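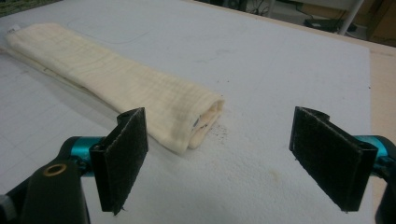 ## Ticket: booking page at Dullham rejects the hall code after the October update

**Opened by:** Elibariki Makori, Dullham sewing and mending group
**Sent to:** Gachanja bookings support
**Status:** open, then solved, then open again, now solved (I hope!)

Hello Gachanja team, and thank you for picking up the phone so kindly this morning. I promised I'd write the whole thing down in one place, so please get yourselves a cup of tea.

We run the mending evenings at Dullham and share one booking page with our sister group at Vimotthorpe. Members choose an evening, type in the hall code and get an email back with their spot. It has worked beautifully since we joined you. After the October update, anyone choosing Dullham gets the message "Code not recognised for this centre" and is sent back to the first page with everything they'd typed gone. Vimotthorpe members sail straight through with their own code.

### What I tried first

1. Signed out, closed the browser, signed back in. Same message.
2. Tried my phone, then my neighbour's laptop – same message on both.
3. Typed the code by hand instead of pasting it, in case a stray space was sneaking in at the end. (It does that to me with the bank.)
4. Made a fresh code under Settings > Centres > Dullham. The new one was accepted once, at 9:20 am, and refused ten minutes later.

Step 4 had me very excited for those ten minutes, and I'm afraid I emailed the whole list to say we were fixed. We have 200 people on that list, so you can imagine my inbox by lunch.

### Your reply, and what happened next

You asked me to check whether both centres had the same short name, and bless you, they did. Somebody (probably me) had put "MEND" for each of them back when we set up the page, and the old version didn't mind. I changed ours to "MEND-D", saved it, and booked myself a test spot with no trouble at all.

Then the reminder emails stopped. I waited until the afternoon, in case they were only slow, and sent two more test bookings. The spots showed on the calendar in the right colour, but no email came for either one, and I looked in the junk folder too.
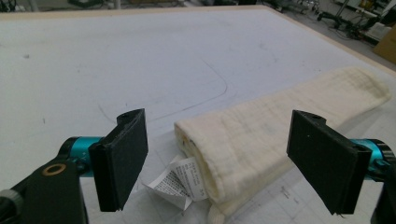 The reminder template was the next thing I opened, and I think I found the trouble there. It still had the old short name in the top line, so it was looking for a centre that no longer existed. While I was in there I also fixed the "what to bring" paragraph, which has bothered me for ages, as it only said "fabric" and people would turn up with all sorts. It now asks them to bring their cloth folded lengthwise into a long bundle, like the cream muslin on the white table.

After saving, I sent myself another test and the email landed before I'd put the kettle on.

### Still puzzling me

- The log page lists 17 failed reminders. Will those go out by themselves, or should I press "Resend" on each one? I'd hate for people to get them twice.
- The print view cuts off the last column on letter-size paper. It's a small thing and can certainly wait.
- The help page says short names can be up to 20 characters, but the box stopped me at 12.

### Update, later the same day

Your note came through, thank you. I pressed "Resend all" as you suggested, the log cleared, and two members have already written back to say theirs arrived. I've asked the Vimotthorpe group to leave their short name as it is for now, and I've written the new one on a card beside the computer so that whoever does the bookings next will have it.

The print view I'll put in a separate ticket, as you asked. Please close this one whenever it suits you.

Warm regards,
Elibariki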